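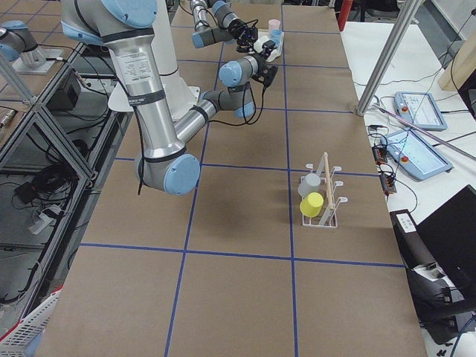

Will I still get my two breaks if the arms don't need one? That was the first thing anyone on the late shift wanted to know when I came round with the clipboard, and it's a fair question, so it's going at the top. Yes, you will. It's in the Inero agreement and I've stapled a copy inside the Dalla cupboard door.

Cup bench check, Thursday, August 15, 2024
Filled in by me, comments are mine as well, shout if you disagree.

1. Stop buttons on both pendants within reach — PASS
Both live on the white side table. Please keep them there! I tried each one with the arms moving slowly and they stopped dead.

2. Cables tidy and off the walkway — FAIL
There's a tangle on the floor by the metal frame and I don't like it one bit. The leads across the side table aren't lovely either. Filtano are bringing clips and a floor cover. Until then go round the other side.

3. Blue tape grid stuck down, paper not torn — PASS
No lifted corners. If you find one, retape it, don't peel the lot up (it took me a whole morning last time).

4. Rack and cup holder where the arms expect them — PASS
Stop the arms before you move either of them. We used to just nudge things along with an elbow when we hung cups by hand and that habit is going to take some shifting, mine included.

5. Side table clear enough to work at — COMMENT
Too much on it. Whoever is minding the arms needs room to write, and at the moment I'm leaning on my knee.

6. Everyone on the rota trained — FAIL
25 done out of 30. The rest are booked in with Pop before December, and until they've been they don't start the arms on their own.

7. How people are finding it — COMMENT
Not on the form, I added it. Wrists are better, everybody says so. But minding is lonelier than hanging, you stand and watch and the chat's gone — I'd like us to try swapping over every 2 hours. Also the job sheet still says "packer" and I've asked for that to be changed.

Items 2 and 6 carried over to form 81.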